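Wrist cam offset after gripper swap, sim cell vs real cell

Forum > Cell setup and maintenance > Cameras and calibration
13 replies, showing newest page

plivaveo_nights wrote:
Ok so picking this up from the last page. Swapped the gripper on cell 2 back in July, same model, new fingers. Since then every rim grasp lands off to one side. Flat stuff is fine. Cups and bowls, no. It grabs the rim but one finger is way closer to the wall than the other and then the whole thing tips when it closes.

Already done: re-torqued the flange, rehomed, redid the hand-eye cal twice. Residuals look good both times. Running Hirvonen controller, Savex cal plate. Out of ideas.

torque_stripe wrote:
Did you change the TCP after the new fingers went on? Not the cal, the tool center point. Two different numbers. People redo the hand-eye and leave the old TCP sitting in the tool table.

plivaveo_nights wrote:
Yes changed it. 141 mm flange to tip, was 127 with the old ones. Typed it in myself.

torque_stripe wrote:
Typed it in where. Hirvonen keeps it in the tool table AND in the grasp planner config. Second one doesn't update from the first.

gantrygoat wrote:
^ this. bit me too. But also a wrong length gives you a depth error, not sideways. Unless youre coming in tilted. Are you coming in tilted?

plivaveo_nights wrote:
Straight down on the flat parts. Tilted on rims, yeah, so the palm clears the wall.

gantrygoat wrote:
well there you go. Tilt turns some of that length error into sideways. Flat parts look fine bc you've got slack in z and the pads just land a bit lower.

m_sorrel wrote:
Not sold on that. 14 mm of length error and he'd be banging the table on flat picks, or grabbing air, depending on the sign. He said flat is fine. I'd look at the camera bracket. Those bend if you so much as lean on the arm during a swap.

torque_stripe wrote:
He has a force stop on the flat picks, so it'd just stop early on contact and look "fine". Read page 1.

m_sorrel wrote:
Fair, missed that. Still, check the bracket, takes a minute with a square.

plivaveo_nights wrote:
Bracket is square, checked. I do have the same setup in the Brelico sim, with the tilted rim approach, same finger model. Wrist view right before close, fingers on either side of the rim:

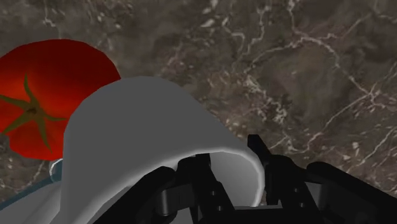 Sim wrist cam at the rim, tomato on the left, dark brown-gray marble-look table texture

Planner config isn't used in sim, it reads the tool table only. Which I guess backs up torque_stripe. On the real cell the left finger sits almost against the wall at the same point in the move.

gantrygoat wrote:
useful. so geometry in the tool table is probably good and the real cell is reading something else. Go open the planner file.

m_sorrel wrote:
Careful using that as your reference though. Sim camera has no mount error, no lens error, nothing. It tells you the fingers CAN straddle the rim with that tilt. Doesnt tell you the real camera is where you think it is. I've seen folks tune the real arm to match a render and bake a bad bracket into the offsets. Hard to see much past the gripper in that view anyway.

torque_stripe wrote:
Agree on that much. Don't nudge offsets to match the picture. Fix the number, then test.

Order I'd go:
Stop the planner service before you edit, it writes the file back on exit.
Find tool_length in the planner config, set it to match the tool table.
Restart, then load the tool again from the pendant. Restart alone keeps the cached one.
Touch a fixed pin from straight up, then from both tilts. Tip should stay on the pin.
If it walks, redo TCP. If it doesnt and grasps are still off, then camera.

m_sorrel wrote:
Would do the pin test first, before editing anyting. Otherwise you wont know what it was.

torque_stripe wrote:
Pin test on the pendant uses the tool table. Wouldn't show the planner problem at all.

m_sorrel wrote:
Run it through the planner then, you can send it a bare pose.

plivaveo_nights wrote:
Ok did it m_sorrel's way, pose thru planner, before touching the file. Tip walks off the pin on both tilts, opposite directions. Opened the config: 127. Set it to 141, reloaded tool, pin test holds now. Havent run cups yet, line needs the cell back. Will post when I get a slot.

gantrygoat wrote:
write the new length on the flange w/ paint pen while your at it

m_sorrel wrote:
And check the finger screws when you get that slot. Ours wanted a retorque after the first week on new fingers.

plivaveo_nights wrote:
Will do. Does anyone know if the newer Hirvonen firmware syncs the two files or is it still manual?

torque_stripe wrote:
Still manual on mine. Haven't updated the other cell.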